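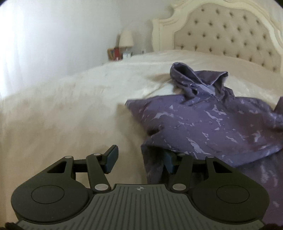
3.2 Planning the equipment purchase

When we first sat down to work out what the garment study would cost, we did what most small labs do and started with the largest item, the robot arm. A good deal of time went into comparing quotes from Derkton and Gatitz before we came around to the view that the arm could wait. The money we had for the first year was better spent on hand-held grippers, which a person can carry into an ordinary bedroom and use on whatever clothes happen to be lying there, and which put far less strain on a budget like ours.

The kind of work we were budgeting for can be seen in Figure 2, where the fingers are open at the near side of a purple hooded sweatshirt bunched up on a bed. Soft, thick clothing of this sort shaped our shopping list more than we had expected it to. A hood and a sleeve can fold over one another in a great many ways, and we wanted pads that we could afford to replace freely, so we set aside a separate line for them and did not fold it into the price of the tool. Readers who are planning for rigid objects may find that they can make this line a good bit smaller.

Our first order, placed with Mestis in November, was for two complete grippers and 46 spare finger pads. We set a ceiling of $3,000 for the whole order, including shipping, and we were glad to come in under it, although the spare pivot pins had to be left for a later purchase. We also put aside $100 for each home visited, to cover travel and a small thank-you to the household. It is easy to forget this kind of cost when one is looking at a parts catalog, and in our early drafts we did forget it (twice, in fact, once after we had already been reminded).

The harder question was how many grippers to keep in reserve. Georgiou, the supplier of our earlier bench equipment, had always been able to send parts within the week, and we had grown used to that comfort. Mestis quoted a much longer wait. We therefore treated the second gripper as a spare for the whole first round of visits and planned the schedule around one working tool, with the option of using both once the replacement parts were on our shelf. The arm itself remains in the plan for the second year, and its cost is taken up in Section 3.3 together with mounting and floor space.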